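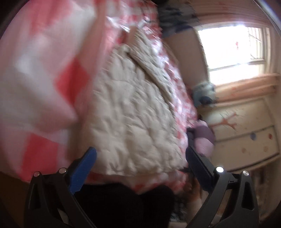

Jaw maintenance on the Grikance hand gripper

kyriaki_c
Fingers stopped closing evenly after 854 grabs. I snugged the pivot screws, but do you all swap pads too? 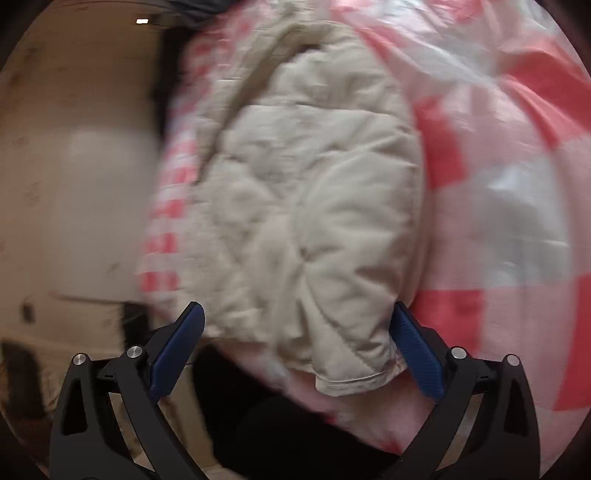
sezer_fan
Pads wear at the tips first, in my experience. With something soft and bulky like that beige garment between the fingers, a tired blue pad lets the hem slide right out. I'd change both - always the pair!

rakum19
Disagree, sorry. I wipe mine down and they go for ages. Check the linkage for lint first.

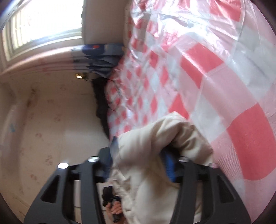 kyriaki_c
Lint it was, bless you, a whole wad by the left pivot. New pads are going on anyway.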